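Subject: Re: [home-automation] Are we there yet on chores?
Date: 5/21/21
List: Haltthorpe Home and Shop Automation

On the list, a member wrote:

> I've been reading the back and forth on the Lotier arm and I think
> some of you are being too hard on it. The Rivis people say their
> software has put away dishes in 4000 trial kitchens. That's more
> kitchens than any of us will ever stand in. The arm can pick up a
> cup, a bowl or a plate, and it doesn't get tired. If it can do it
> in that many rooms, it can do it in mine.
>
> My guess is we'll be able to buy one that clears the table and
> loads the dishwasher by September of next year. I'd put money down
> today. What exactly is it that you're all waiting to see?

Since you ask, I'm waiting to see a sink.

I don't mean that as a dig. Go back through everything that has been posted to this list on household arms and try to find a dirty dish. I spent an evening at it. There are cups being moved from one clean counter to another clean counter. There are blocks, lots of blocks. There is one bowl with something in it, and the something is dry rice. I did not find a pan that somebody had fried an egg in, and I did not find a glass with a milk ring in the bottom.

About those trial kitchens. I read the Rivis notes too, all the way to the back, and the kitchens are files. Somebody drew a set of cabinets and a set of countertops and the computer shuffled them. I have no objection to that as a way to get started. You can't have a machine learning on real china, you'd go broke. But when you write "it has put away dishes in 4000 kitchens" you make it sound like the thing has been up and down the block ringing doorbells. It has been in one building, on one computer, the whole time.

The same notes have a number further down that you didn't quote. When they moved to a real arm in a real room, the dish ended up where it belonged 62 times out of every hundred. I have teenagers who do better than that, and they're not trying. If a dishwasher in a restaurant dropped or lost that many plates he'd be gone before the lunch shift was over.

And 62 was with the dishes they picked, set out one at a time with space around each one. Ask yourself when you last had dishes with space around them. Mine come in a heap with the forks underneath.

I'll tell you where I'm coming from. I ran the packing end at Koskela for a long while and we bought two arms. They were good arms. They did one thing, which was lift a carton off a belt and set it on a pallet, and they did it all day. It took 40 days to get them going properly and most of that was not spent on the arms at all. It was spent on the belt, the lights, the guards, and getting the box supplier to quit changing the tape. We made the shop fit the machine. Once we had done that the machine was fine. The day a carton came down the line with a flap up, it stopped, and somebody had to walk over.

You can do that in a shop. You own the shop. A house is all flaps up - the dog's bowl is in a new place, there's a lunch bag on the counter, the dishwasher rack has that one tine that's bent over. I'm not going to rearrange my kitchen for 40 days so an arm can put away a saucer.
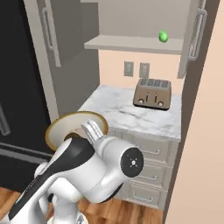
Plates are the thing I'd like to see them get right first, before anyone says the word dishwasher. A plate is a mean object for two fingers. It's wide and thin and heavy for where you have to hold it, and if it's wet it wants to turn in your grip. The one in the Lotier kitchen is a round white plate with a gold-colored rim, up behind the arm at a tilt, and I'll give them credit for not picking some little plastic thing. But look at what it has for company: one toaster on a marble counter and a lime on the shelf. There's plenty of bare counter to set a plate on in there. My toaster has the bread bag leaning on it and a stack of mail in front, and the plate I need to put down is going to land on the mail. Also, a drawn plate can't chip. I'd want to know how hard the real one gets set down, and I have not seen that written up anywhere.

Then there's the question of what the chore is. Putting away a plate is the easy end. Somebody has to scrape it, decide whether it needs a soak, see that there's still egg on the back, and notice that the good ones don't go in the machine because the trim comes off. Most of us do that without thinking, which is probably why it gets left out of these write-ups. I would call it most of the job.

I'll say what would change my mind, so you can't accuse me of moving the goalposts later:

- A real kitchen that belongs to a family, and that the company did not tidy up first.
- A full sink after supper, washed and put away, with no cuts in the video.
- The count of what broke, along with the count of what didn't.
- The price, with the service contract in it.

I'd settle for the first 2 if they were done well. It doesn't have to be fast. If it took all night I wouldn't care, I'd be asleep.

As for your money, keep it in your pocket till somebody shows you one of those. If you do put a deposit down, read the part about refunds and please post it here, because I'd like to read it too. And if anyone on the list has stood in the room with a Lotier while it handled real dishes, write in and say how it went, good or bad. I've asked before and only heard from people who saw the video.

The other thread, on garage door sensors, I'll answer separately. I still have the old bracket if whoever wanted it still wants it.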